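2025-10-05, Prernow

Vierter Komparsentag für »Skekside«. Abholung 5 Uhr am Bahnhof, Einkleidung bis 6:40, danach Maske. Kostüm wie im März: grauer Mantel, Nummer 200 im Fundus, Ärmel inzwischen gekürzt. Die Garderobe hat die Änderung nicht in die Anschlussliste eingetragen, ich habe sie selbst gemeldet.

Gedreht wurden zwei Einstellungen der Hafenszene. Die erste lief in 4 Durchgängen, die zweite wurde nach der Mittagspause neu eingeleuchtet und verschoben. Meine Position: zweite Reihe links, Gang von der Treppe zum Poller, Blick nach Westen, kein Text. Gage nach Tagessatz, Überstunden ab der elften Stunde. Der Zettel ist unterschrieben, die Kopie liegt im Ordner.

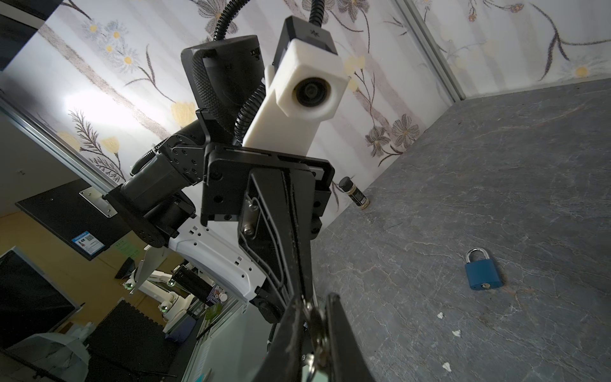

In der Wartezeit den Vertrag der Agentur Kushnir gelesen. Provision auf Sprechrollen, nicht auf Komparserie. Laufzeit ein Jahr, Kündigung schriftlich. Unklar bleibt Absatz 5, Bildrechte bei Werbung. Dort steht eine Pauschale von 3.000 Euro ohne Angabe des Gebiets und der Dauer. Anfrage per Mail gestellt, Antwort steht aus.

Das Casting für »Jurkton« verlangt ein Vorstellungsvideo, Querformat, höchstens zwei Minuten, neutraler Hintergrund. Die alte Aufnahme ist zu lang und der Ton übersteuert. Neu aufnehmen, Text kürzen, den Absatz über das Theater streichen.

Rückfahrt 19:12, umsteigen. Knie nach dem Kopfsteinpflaster beidseitig gereizt. Für den nächsten Drehtag Einlagen und eine zweite Thermoskanne einpacken.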